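Household sorting (robotics)

Household sorting is a group of chores in which small mixed objects are put into the correct containers. In robotics it is used for judging if machines can do everyday work yet. Typical objects are batteries, rubber bands, cords and cutlery.

A common setup has two arms at opposite sides of a bench and several plastic baskets between them. Hard objects of regular shape, such as batteries, are considered the easier part. Rubber bands change their form when they are touched, and they lie on top of each other in a pile.

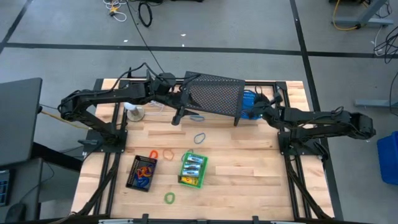
The Warnton trial, led by Lenuța Husar, gave 1,000 single picks to a two-armed system named Vlad. Of these, 333 ended with the wrong number of bands in the gripper, mostly two instead of one. Batteries caused few errors. A person did the same work in 30 minutes, while the machine needed 4 hours.

Gheorghița Crăciun has criticized such results, because the baskets stay in known places and a kitchen drawer does not. In her view the test measures the bench more than the chore. Husar answered that the shop floor also has fixed places, and that packing rooms could use the method earlier than homes.

As of April, the firm Clonolico offers sorting cells to small workshops. No model for homes has been announced.

See also: Cornis gripper, Bin picking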